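Neagu opens its gripper workshop to customers who want to look after their own cells

Tarkum, August — Neagu is pleased to share the news that its small workshop in Tarkum, for years the place where our own fitters have looked after the Clernumis handling cell, is now taking bookings from customers who would like to learn the job for themselves.

The day starts at the wrist, where most of our service calls start too. Visitors learn to check the plugs under the housing, follow each cable down past the finger mount, and go over the fasteners before the arm is allowed to move again. A full check covers 95 points and is repeated after every 300 hours of running.

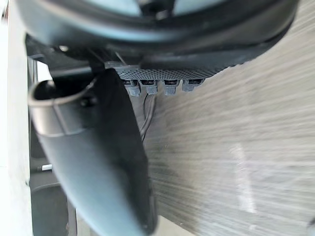 Connectors and cabling at the wrist, beside a curved gripper finger and its black mount.

"People are often a bit nervous about touching the cables, and I quite understand that — I was the same when I began," said Sipho Mtshali, workshop lead at Neagu. "Once they have unplugged one and put it back with somebody patient standing next to them, they get on very nicely."

Ronaldo Sison, who runs the cell at packaging firm Utuvby, came along to one of the trial days. "We used to ring up for every loose plug," he said. "Now we keep the checklist by the cell and do it before the morning shift."

Over 100 places are on offer this season, with lunch and a printed checklist included. Bookings can be made through the Neagu service desk, extension 416.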